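Progress report, panel handling cell, Bidusstead works
Submitted to: Pierina Bellini, Revine
Prepared by: Yiran Wan
January 28, 2018

1. Status

The trial is in its second phase. The arm now performs placement and pickup of stamped panels at the inspection table under supervision. Unattended running has not been attempted and is not planned before the end of February.

In this period the cell handled 329 panels. Ten were rejected at inspection for edge marks. Abdelkrim Radwan traced three of these to the press and the remainder to contact with the table lip during placement. The approach path has been raised and the marks have not come back.

2. Effect on work assignments

Before the trial, two operators lifted and turned each panel by hand and a third checked the holes and slots. With the arm in use, one operator supervises the cell and one inspects. The third position has moved to packing. No hours have been cut, and the terms agreed with the operators at the start of the project remain in force.

Reports of wrist and shoulder strain from the table have fallen. The inspectors now object to something else: they wait on the arm, and the pace is set for them. Fernanda Bastos has collected their comments and asked for a hold button on the inspection side. We support the request. Parts are on order from Tella and the cost falls within the current budget.

Operators also asked who is responsible when the arm sets a panel down out of line. The written procedure did not say. It now states that the supervising operator may stop the cell at any time and need not log a reason.

3. Training

Two operators have completed the full course. Three more have done the first half. Njål Backlund will run the second half in February, with extra time on restart after a stop, where most of the calls for help came from.

4. Open items

Hold button, installation and test.
Revised floor marking, to be agreed with the operators.
Pickup of panels lying at an angle to the table edge. Results are uneven.
Decision on a second cell at Xolalpa, deferred to the next report.

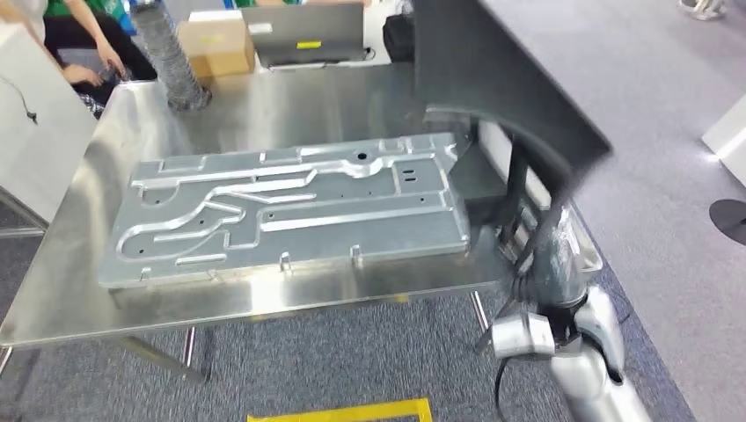 Figure 1. Stamped, ribbed panel on the steel table, with the arm at right.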